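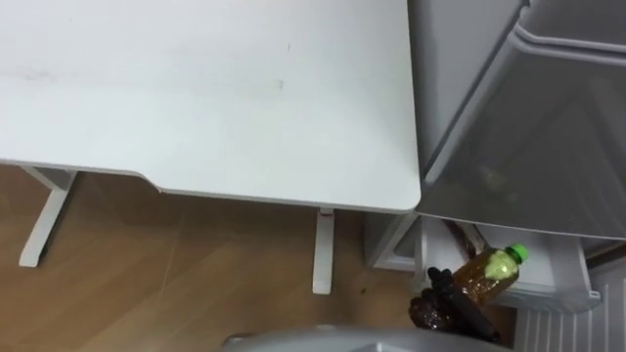 The white desk and refrigerator stand next to each other in the Ríos building room.

Bimuvix opens small rooms for work and breaks at Ríos building

Apr 30, 2021 – Bimuvix, which lets and looks after small workspaces, has opened the first of its Trornora rooms at the Ríos building. The rooms are meant for small firms that need a desk and somewhere to keep food and drink, but have no use for a full office with a separate kitchen.

Each room has a long white desk and a refrigerator. In the first room the two have been put side by side, so that the fridge can be reached from the end of the desk. The layout was chosen after Bimuvix asked 567 tenants how they used their rooms during the working day. Of these, 254 said they ate lunch at their desk most of the time.
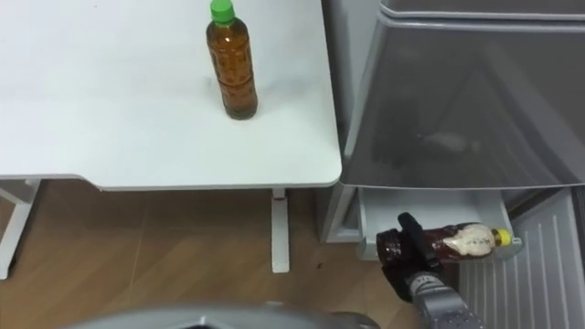 The survey also found that tenants wanted a plain work surface with no fixed shelves or drawer units on top. Many said they brought their own storage with them and would sooner decide for themselves where it went.

“People told us they wanted a good-sized desk and a cold drink within reach,” said Ainhoa Herrero, lettings manager at Bimuvix. “A shared kitchen two floors down was no help to someone on their own with a phone ringing. We have kept the rooms simple and the rent covers the desk and the fridge.”

Bimuvix is keeping furniture in use where it can. Desks with light marks or scuffs on the top stay in service as long as they are level and steady. The floors are light in colour and will be swept between lettings. 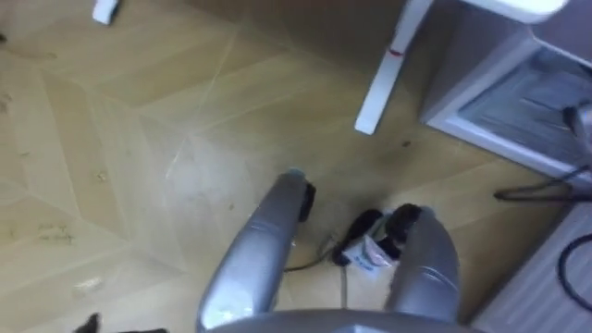 Moving in and moving out

Tenants can bring their own chairs, cabinets and shelving. Cables may be run across the floor for short jobs, but should be cleared when the work is finished. The fridge must be emptied, wiped and left switched off with the door open on the last day of a letting. Drurnov, the firm that supplied the desks, will deal with repairs to legs and tops for the first 2 years.

Lettings start at one month. There is no charge for moving a desk within a room, provided that Bimuvix is told beforehand.
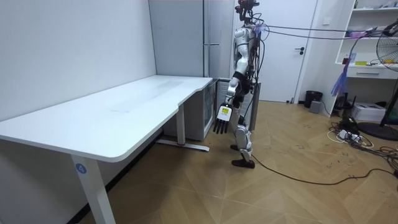
A total of 86 rooms are planned across the building, and the next group is due to open in August. Fulgencio Figueroa, who manages the Ríos building, said the work would be done one corridor at a time – tenants already in place will be offered another room while theirs is fitted out.

“Some of them have been here for years and know exactly where they want the desk,” he said. “We will ask them first.”

Viewings are by appointment through the Bimuvix lettings desk at the Ríos building.

Ends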